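우븐(Woren) 놀이 어휘 말뭉치
README 및 데이터 카드, 버전 3

우븐은 가정과 어린이집에서 쓰이는 장난감 이름, 놀이 이름, 놀이 중 말을 모은 한국어 텍스트 말뭉치입니다. 표제어 1,370개와 각 표제어에 딸린 용례, 지역별 이형, 발화 상황 메모로 구성됩니다. 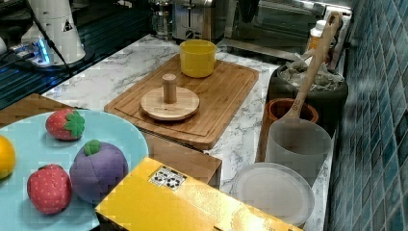

말뭉치는 언어 발달 연구, 어린이 사전 편찬, 유아용 읽기 자료 제작을 염두에 두고 만들었습니다. 음성은 들어 있지 않으며 모든 자료는 전사된 텍스트입니다. 이전 버전을 쓰던 분은 아래 "변경 사항"을 먼저 읽어 주십시오. 열 이름이 두 군데 바뀌었습니다.

목차
1. 구성
2. 파일 형식
3. 수집 방법
4. 전사 원칙
5. 표제어 선정
6. 분류 체계
7. 알려진 문제
8. 권장하는 용도와 권장하지 않는 용도
9. 개인정보 처리
10. 변경 사항
11. 이용 조건과 인용

1. 구성

배포본을 풀면 다음 파일이 나옵니다.

entries.tsv: 표제어 목록. 한 줄에 표제어 하나.
usage.tsv: 용례. 표제어 하나에 여러 줄이 붙을 수 있음.
variants.tsv: 방언형, 줄임말, 아이가 만든 말.
context.tsv: 발화 상황 메모.
categories.txt: 분류 코드와 설명.
CHANGES.txt: 버전별 변경 내역.

학습용, 검증용 분할은 제공하지 않습니다. 분할이 필요하면 household_id 열을 기준으로 나누십시오. 같은 집의 발화가 양쪽에 섞이면 어휘가 겹쳐 점수가 실제보다 높게 나옵니다. 어린이집 자료는 household_id 자리에 반 코드가 들어 있으므로 같은 방식으로 다루면 됩니다.

2. 파일 형식

모든 파일은 UTF-8이고 BOM이 없습니다. 열 구분은 탭, 줄바꿈은 LF입니다. 한글은 NFC로 정규화했습니다. macOS에서 파일 이름을 바꾸어 저장하면 파일 이름만 NFD로 변할 수 있는데 내용에는 영향이 없습니다.

entries.tsv의 열은 다음과 같습니다.

entry_id: 표제어 번호. 버전이 바뀌어도 유지됩니다. 삭제된 번호는 다시 쓰지 않습니다.
headword: 표제어. 표준 표기.
pos: 품사. 명사, 동사, 부사, 감탄사, 구.
cat: 분류 코드.
age_min: 이 말이 기록된 가장 어린 나이(개월). 기록이 없으면 빈칸.
speaker: C(아이), A(어른), B(둘 다).
note: 편집자 메모.

usage.tsv의 열은 entry_id, utt_id, household_id, speaker, text, normalized입니다. text는 들은 대로 적은 것이고 normalized는 표준 표기로 옮긴 것입니다. 두 열이 같아도 비워 두지 않았습니다.

용례 두 줄을 옮기면 이렇습니다(번호 열은 생략).

C / 이거 딸기 아니구 공이야 / 이거 딸기 아니고 공이야
A / 그럼 공은 어디다 담아? / 그럼 공은 어디에다 담아?

빈칸은 "해당 없음"과 "조사하지 않음"을 구분하지 않습니다. 구분이 필요한 경우에는 note 열에 적었습니다.

3. 수집 방법

참여 가정의 보호자와 어린이집 교사가 평소 놀이 시간에 녹음하고, 편집부가 전사했습니다. 녹음 한 건의 길이는 40분을 넘지 않도록 안내했습니다. 놀이의 종류는 지정하지 않았습니다. 특정 장난감을 쓰도록 요청하면 그 이름만 반복해서 나오는 경향이 예비 조사에서 뚜렷했기 때문입니다.

참여 단위는 가정과 어린이집 반을 합쳐 44곳입니다. 수도권이 많고 제주와 강원은 적습니다. 녹음기는 각자 가진 휴대전화를 썼습니다. 음질 차이가 커서 알아듣기 어려운 구간은 전사하지 않고 [불명]으로 표시했습니다.

녹음과 별도로 어른에게 짧은 설문을 받았습니다. 집에서만 쓰는 장난감 이름, 어릴 때 쓰던 놀이 이름, 아이가 지어낸 말을 적는 설문입니다. 설문에서 온 표제어는 note 열에 "설문"이라고 적었고 용례가 없는 경우가 있습니다.

4. 전사 원칙

아이의 발음은 한글 자모로 적을 수 있는 범위에서 그대로 적었습니다. "할아버지"를 "하부지"로 말했으면 text 열에 "하부지"라고 적습니다. 국제음성기호는 쓰지 않았습니다. 음운 연구에 쓰기에는 정밀도가 모자랍니다.

띄어쓰기는 표준 규정을 따르되, 한 덩어리로 굳은 놀이 말은 붙여 썼습니다. "무궁화꽃이피었습니다"가 그런 예입니다. 놀이 이름으로 쓰일 때만 붙이고 외치는 말로 쓰일 때는 띄었습니다.

의성어와 의태어의 반복은 세 번까지만 적고 그 뒤는 물결표로 줄였습니다. "칙칙칙~"처럼 적습니다. 웃음, 울음, 기침은 각각 [웃음], [울음], [기침]으로 적었습니다. 노래는 가사를 적지 않고 [노래]로만 표시했습니다. 저작권이 남은 동요가 섞여 있습니다.

전사는 두 사람이 따로 하고 어긋난 곳은 세 번째 사람이 정했습니다. 끝내 정하지 못한 곳에는 물음표를 붙였습니다.

5. 표제어 선정

서로 다른 두 곳 이상에서 나온 말은 모두 표제어로 올렸습니다. 한 곳에서만 나온 말은 장난감이나 놀이를 직접 가리킬 때만 올렸고, 나머지는 variants.tsv에 넣었습니다.

상품명은 표제어로 올리지 않았습니다. 다만 상품명이 보통명사처럼 쓰인 경우에는 용례에 그대로 남아 있을 수 있습니다. 만화 주인공 이름도 같은 기준으로 처리했습니다.

합성어의 경계는 편집부 안에서도 의견이 갈렸습니다. "소꿉놀이"와 "소꿉장난"은 따로 올렸고, "병원놀이", "가게놀이"처럼 앞말이 자유롭게 바뀌는 것은 기록된 것만 올렸습니다. 따라서 목록에 없는 "○○놀이"가 쓰이지 않는 말이라는 뜻은 아닙니다.

6. 분류 체계

분류 코드는 두 글자입니다.

FD: 음식 모형과 부엌 놀이
AN: 동물 인형, 동물 흉내
VH: 탈것
BL: 쌓기, 끼우기, 조립
RP: 역할 놀이
MV: 몸을 쓰는 놀이
WD: 말놀이, 수수께끼, 끝말잇기
RL: 규칙과 차례에 관한 말
SN: 소리를 흉내 내는 말
ET: 그 밖

한 표제어에는 코드를 하나만 붙였습니다. FD와 RP는 자주 겹칩니다. 물건을 가리키면 FD, 행동이나 배역을 가리키면 RP로 정했습니다. "접시"는 FD이고 "손님"은 RP입니다.

FD는 340개로 가장 큰 분류입니다. 과일 이름은 모형을 가리킨 발화에서만 모았으며, 실제로 먹는 과일을 두고 한 말은 제외했습니다. 둘을 가르기 어려울 때는 앞뒤 발화를 함께 읽고 정했습니다.

RL은 규모가 작지만 이용자 문의가 가장 많은 분류입니다. "깍두기", "타임", "무르기"처럼 지역과 세대에 따라 뜻이 달라지는 말이 몰려 있습니다. 뜻풀이는 note 열에 짧게 적었고, 뜻이 두 가지 이상이면 세미콜론으로 나누었습니다.

7. 알려진 문제

지역 균형이 맞지 않습니다. variants.tsv를 방언 분포의 근거로 쓰지 마십시오. 어떤 형태가 그 지역에 있다는 것까지만 알 수 있고 얼마나 흔한지는 알 수 없습니다.

age_min은 녹음된 시점의 나이입니다. 아이가 그 말을 처음 쓴 나이가 아닙니다. 설문에서 온 값은 보호자의 기억에 기대고 있어 더 부정확합니다.

어른 발화에서 speaker 표시가 빠진 줄이 있습니다. 다음 버전에서 채울 예정입니다.

normalized 열에서 "되"와 "돼"의 오류가 계속 보고되고 있습니다. 찾으신 분은 utt_id와 함께 알려 주십시오. text 열의 오류로 보이는 것은 대부분 들은 대로 적은 것이므로 고치지 않습니다.

전자 완구가 내는 음성이 사람의 발화로 잘못 전사된 줄이 있었습니다. 버전 2에서 찾은 것은 지웠으나 남아 있을 가능성이 있습니다.

8. 권장하는 용도와 권장하지 않는 용도

권장: 유아 어휘 목록 작성, 형태소 분석기의 구어 평가, 그림책 문장의 난이도 점검, 놀이 말의 의미 변화 연구.

권장하지 않음: 개별 아동의 언어 발달 진단, 연령별 표준 어휘량 산출, 광고 문구 제작을 위한 아동 선호 분석. 표본의 크기와 구성이 이런 목적에 맞지 않습니다.

9. 개인정보 처리

사람 이름은 [이름]으로, 어린이집과 학교 이름은 [기관]으로 바꾸었습니다. 동네 이름은 시도 단위까지만 남겼습니다. 반려동물 이름도 [이름]으로 통일했는데, 인형에 붙인 이름은 말뭉치의 관심 대상이어서 남겨 두었습니다. 인형 이름이 가족의 실제 이름과 같은 경우에는 지웠습니다.

녹음 원본은 공개하지 않습니다. 참여자가 철회를 요청하면 다음 버전에서 해당 household_id의 용례를 모두 삭제합니다. 이미 내려받은 분은 CHANGES.txt의 삭제 목록을 확인하고 같은 줄을 지워 주십시오.

10. 변경 사항

버전 3, 2025년 9월 17일 수요일
category 열의 이름을 cat으로 바꿈.
home_id 열의 이름을 household_id로 바꿈.
RL 분류를 ET에서 떼어 새로 만듦.
설문에서 온 표제어에 표시를 붙임.

버전 2
전자 완구 음성 삭제. 한글 정규화 방식을 NFC로 통일.

버전 1
첫 공개.

11. 이용 조건과 인용

연구와 교육 목적으로 자유롭게 쓸 수 있습니다. 재배포할 때는 이 문서를 함께 넣어 주십시오. 상업적 이용은 편집부에 문의하십시오.

인용할 때는 "우븐 놀이 어휘 말뭉치, 버전 3"으로 적고 사용한 파일 이름을 덧붙이면 됩니다. 표제어를 개별로 인용할 때는 entry_id를 함께 적어 주십시오.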